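Print this page | E-mail this page
Filed under: Course Materials > Robot Learning > Handouts

Handout 5: Collecting Demonstrations

Read this before your first lab slot. It covers what we record, how to plan a set, and what to write down afterward.

A demonstration is one complete attempt at a task, driven by a person, with the camera views and the joint positions saved together. The learner copies what it is shown. If every demonstration starts with the object in the same spot, the learner has no reason to look at the object at all, and it will reach for that spot whether anything is there or not.

Planning the set

Each team collects 106 demonstrations of one task. Write the task as a single sentence before you start and don't change it halfway through. "Put both pumpkins on the plate" is fine. "Tidy the table" is too vague, and two operators will do it two different ways.

Divide the tabletop into 9 start zones and rotate through them. Move the plate as well as the objects. Change which arm goes first only if your task sentence allows it – the Arboleda set from last term mixed the order without noting it, and the trained policy hesitated between arms.

Speed matters less than steadiness. Pauses of more than 2 seconds get copied too, so decide on your grasp before you press record.

Mixed hands

Teams at the Skotholm bench have a jaw gripper on the left arm and a jointed hand on the right. Log the two sides in separate columns. A closing value for the gripper is one number; the hand has a value for every joint, and the Luvov export script will fail if they share a field.
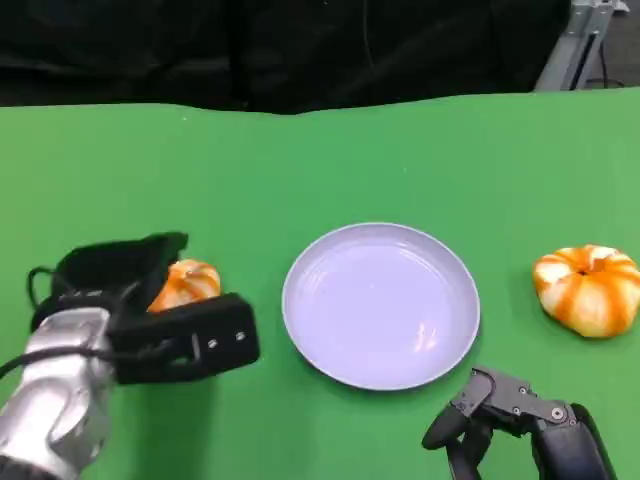 Alell asked whether the arm that isn't carrying anything should be parked out of view until it is needed. No. Leave it where you would naturally hold it, and let it vary a little from one attempt to the next. A parked arm teaches the learner that the arm is always parked.

What to keep

Keep a slow attempt. Keep one where the grasp slipped and you recovered, and tag it "recovery". Discard any attempt where a person's hand entered the view or the recording started late. Don't rename discarded files – move them to the reject folder with their original numbers.

Upload by 5 p.m. on the day you record, with the zone sheet attached.

Print this page | E-mail this page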